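Print this page | E-mail this page

Household Textiles and Care, Unit 4
Handout: Sorting and Folding Small Items
Instructor: Roksolana Bondarchuk
Brillthorpe, Room 18

Small items are assessed separately from shirts and bed linen. Students should read the unit notes before the practical session and bring a pen for the record sheet.

1. Clear a section of the table large enough for the item to lie flat. Bottles, boxes and trays may remain on the table, provided they stand outside the folding area.

2. Cloths are handled one at a time. Locate two neighboring corners, lift the cloth, and lay it down with the edges straight. Fold in half twice — smoothing after each fold.

3. Socks are matched by color, then by length. A sock without a partner is set aside and is not folded with another color. 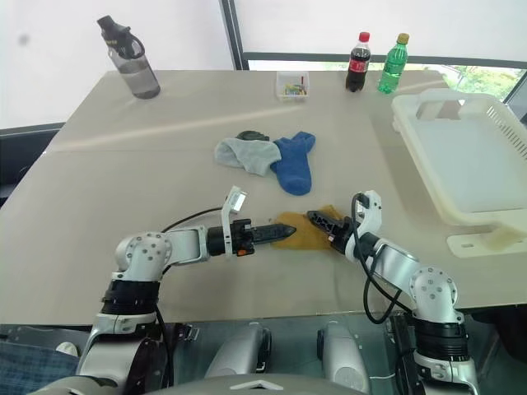
4. Finished items are placed in the tray with the folded edge toward the student. Crumpled cloths are returned to the table and folded again from step 2.

Record sheets are due to Danylo Dmytriv by the end of the session. Late sheets will be marked at half credit.

Print this page | E-mail this page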